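Filed under: Software / Manipulation

Setetti 2 adds pair matching to two-arm planner

23 December 2025

Stidamard has released version 2 of Setetti, its planning software for two-arm workcells. The main change is a pair matcher, which lets the planner treat two objects as one job even when they are lying apart or held by different arms.

Earlier versions planned for each object separately. A shoe in a gripper and its mate on the table were two unrelated targets, and the operator had to write a rule to bring them together. The new version keeps a link between them from the first detection until both have been set down.

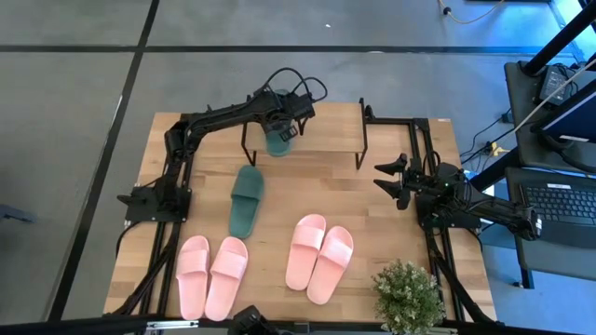 The link also decides which arm moves. If one gripper already holds half of a pair, the other is kept clear of the drop area and given a waiting pose, or sent to a different pair if there is a safe path. Solange Huet, who leads the planning team, said most of the work went into that decision. "Matching by color and shape was done by last February," she said. "Getting the second arm to wait in a useful place took the rest of the year."

Slides were used as the main test item. The team recorded 2,266 planning runs with them and kept 998 as a fixed regression set, which is replayed against every build. Median planning time on that set fell from 63 milliseconds to 54.

Left and right shoes are still told apart by outline alone, and Huet said the matcher can swap them when a strap hides most of the sole. In that case the planner asks for a second view before it commits to a grasp.
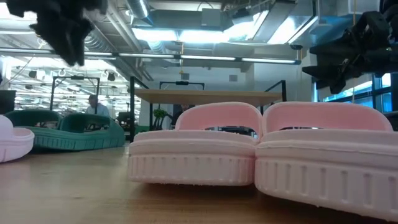
Availability

Setetti 2 is a free update for current license holders. Task files from version 1 will load, but pairing is off by default and has to be turned on for each task. Hourani, the company's log viewer, now draws pair links on the timeline.

Yannick Delorme, who handles releases, said a patch in February will add support for sets of more than two objects.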